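News > Land & Water > Press Releases

FOR IMMEDIATE RELEASE
January 20, 2018

Rumska Woods Is Getting a Creek Back, and I Can't Wait for You to See It

Hi, neighbors! I'm Ulises Quiroga, and I run the Ojeda Land Trust, which is a fancy way of saying I own a lot of muddy boots. We've closed on 53 acres along Tekoto Creek, right next to the old Rumska Woods parcel, and I've been grinning ever since.
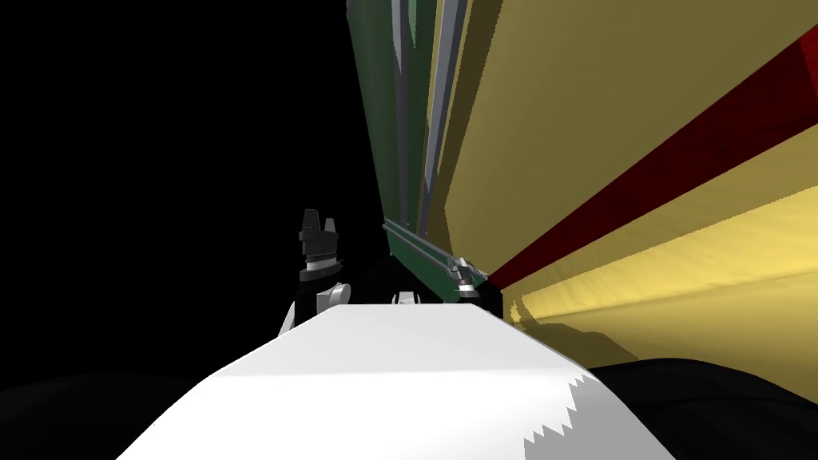
What happens next

First up is the culvert. It's too small and it sits too high, so brook trout can't get past it (try jumping into a pipe sometime). Finbarr Carroll, our stream guy, wants it out in March, before the spring fish start moving.

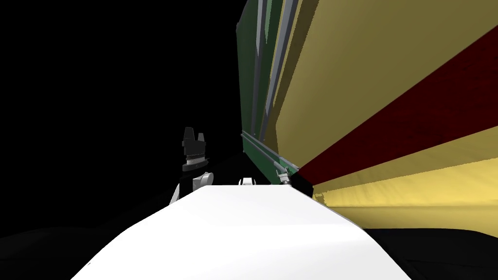
After that we plant. We've ordered 200 young trees, mostly red maple and silky willow, to shade the water and hold the banks together. Finbarr is fussy about spacing and I've learned not to argue!

"Cold water and clear passage, that's what trout need," Finbarr told me. "Give them both and stay out of the way."

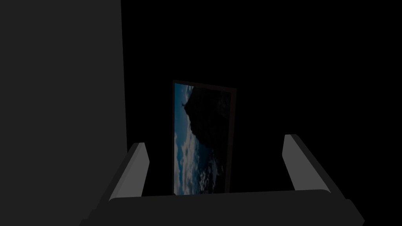
The trail will stay open on the north side the whole time, dogs on leash please. The south loop closes for 6 weeks while the digging goes on. Want to help plant? Call the trust office and ask for me, or just stop in, the coffee's usually on.

Contact: Ulises Quiroga, Ojeda Land Trust

We use cookies to improve your visit. Accept | Manage settings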